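# Buying your first arm cell: questions we get asked

*Last revised 5 May 2020 by Oanh Khổng, with a good deal of help from Thắng Thái on the money side.*

Hello, and thank you for reading before ringing us! We look after equipment planning for the Clonside workshops, and these are the questions that come up whenever a group starts thinking about a robot arm. Some of the answers are longer than they need to be (Thắng has already cut them once).

## How much of the budget should go on the arm itself?

Less than you would think. When people first come to us they have usually written down the price of the arm, added a bit for delivery and called it a plan. In the Clestlow cell the arm came to a little under half of what we spent, and everything else went on the gripper, the table, guarding, cabling, training and a spares box we were very glad to have. If your total only just covers the arm, please wait a year, or start with simulation, which I'll come to in a moment.

## Do we have to choose the gripper at the same time?

You don't have to, but I would. A plain two-finger gripper is a good place to begin if your parts are small and fairly solid, and it is easy to explain to new people. Check how wide the fingers open, and then measure your largest part the way it will be lying when the arm reaches for it, and not only the way it looks on the drawing. Blocks that sit on their side are often longer across than anybody remembered.

Ask the supplier about the coupling between wrist and gripper too. It is a small line on the quote and easily forgotten, and we once had an arm sitting idle for 17 days for want of one.

## Can we try things out before we spend anything?

Yes, and I wish we had done more of it in the early days. We now ask every group to build a simple simulated version of their cell first: an arm, a gripper, a table and one part to reach for. It needn't be pretty. You will find out quite quickly whether the arm can get down to the table at a sensible angle and whether you have put the part somewhere silly.
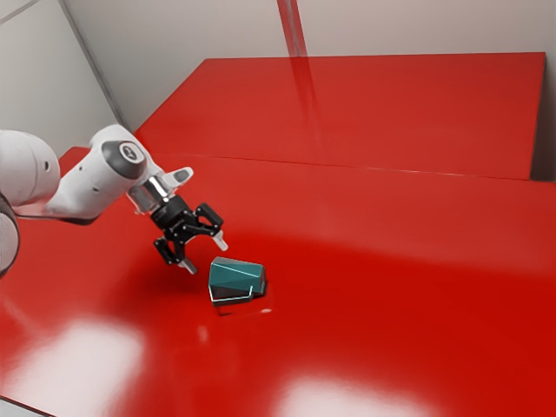 The Đồng group spent 60 hours on theirs and changed their minds about the table height before a single order had gone out, so I think of it as time well spent. What simulation won't settle for you is how a real part slips or how a cable drags, so do keep some money back for trials with the real thing.

## Does the table matter?

More than its price suggests! Think about the finish in particular. A glossy top wipes down nicely, but if you plan to add a camera later, bright reflections can be a proper nuisance. Ask for a sample piece and look at it under your own lights.

## What about running costs?

Set aside something every year for gripper fingertips, cables and a service visit. For the Kundora cell we allow 596 pounds a year for fingertips and small parts, which has suited us so far, though your own work may be harder on them than ours.

## How long does it all take?

From first chat to a working cell, our last one took 13 months, and a good part of that was waiting for quotes and sorting out the floor. If you'd like to be in next year's round, send us your plan by the end of November.

## Whom do we talk to?

Oanh for anything to do with layout, grippers and simulation, and Thắng for quotes, leasing and the budget form. Do bring a part with you when you come, even a rough one.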